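Kitchen Wiki > Tableware > Cups > Tumbler

Tumbler

A tumbler is a drinking cup with a flat base and no handle or stem. I've kept this entry going since August, mostly on my own (thanks to Natalia Hinojosa for fixing my spelling!), and I own over 80 of the things, so I'm a bit biased. Glass ones are the classic sort, but plastic is what most of us grew up with at picnics.

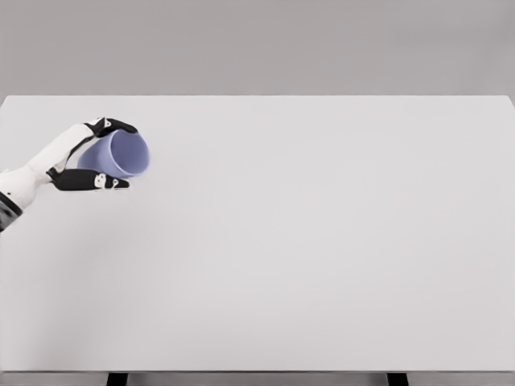

How much does a tumbler hold?
Sizes vary a lot, but the big ones take 500 ml, and I find that plenty for squash with ice.

The name is older than the flat base. Early tumblers had rounded or pointed bottoms, so you couldn't put them down without a spill – lovely for the innkeeper, I should think!

We use cookies to improve your visit. Accept | Manage settings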